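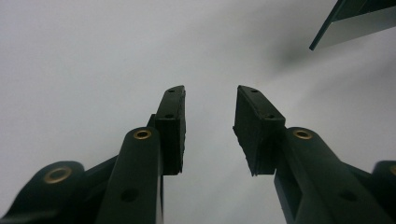
*Fig. 1. Gripper fingers, dark green plastic, black pad at the tip.*

Tue 28 April. Wool dye fastness, Skarnau order. Entry by K. Bisgaard, read and initialed by M. Hoani.

## Condition of stock

The Skarnau skeins were received in two lots, marked A and B by the mill. Lot A was wound tighter than Lot B and took longer to wet out. Both lots were scoured at the standard strength and rinsed until the water ran clear. Total stock on the shelf after intake is 2,856 g, and this figure has been entered in the store ledger.

Lot B carries a faint oil smell after scouring. Manaia Hoani has asked that it be scoured a second time before any of the pale shades are attempted. The dark shades may proceed.

## Madder series

The madder bath was run in the small steel kettle. The large kettle remains out of service until the valve from Getville arrives; the supplier has confirmed shipment but has given no day. Until then no batch is to exceed 11 skeins.

Mordant was alum with cream of tartar, dissolved separately and combined in the kettle. Bath temperature was raised slowly and held below a simmer. At one point the reading climbed past the limit in the written method, and the burner was shut off until it fell back. The skeins in the kettle at that time have been tagged with yellow thread and should be kept apart from the rest. The color looks browner to me -- Manaia does not see it. They are to be judged again by daylight.

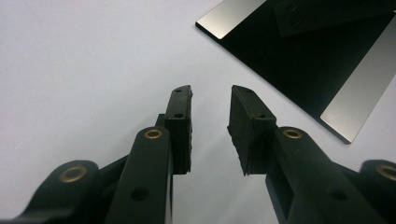 The second bath was exhausted further than intended and gave a soft coral in place of the brick shade on the card. It is a pleasant color and consistent from skein to skein, but it does not match the order. It has been logged as Urley Coral and placed in general stock.

Water for both baths was drawn from the rain tank. The town supply is harder and dulls the reds, as noted in earlier entries. Anyone using the tap for madder should write it in the remarks column, which has been left blank too often.

## Wash and rub tests

- Wash test, madder, Lot A: slight bleed onto the cotton strip, none onto the wool strip. Accepted.
- Wash test, madder, Lot B: bleed onto both strips. Repeat after second scour.
- Dry rub: no transfer from either lot.
- Wet rub: trace transfer from Lot A, more from Lot B. Cloth squares are pinned to the record card.
- Light test: 28 card strips are in the south window, upper half masked. To be read in June. Please do not move the masks to look.

The gray scale used for grading has a thumbprint on step four. A replacement has been requested. Grades given above should be read with that in mind.

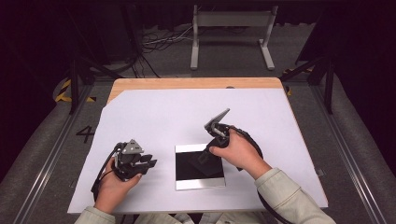 ## Outstanding

Weld is short. The remaining jar will cover the sample cards and nothing more.

Hoani to write to Skarnau regarding the oil in Lot B and to ask which spinning oil was used. If the answer is a mineral oil, the scour recipe will have to be changed and the whole lot treated again.

Bisgaard to copy the kettle temperatures from the loose sheet into this book. The loose sheet is in the back pocket -- do not discard.

Indigo vat was checked and fed. pH is low; lime added. No dyeing from it until it has been tested again.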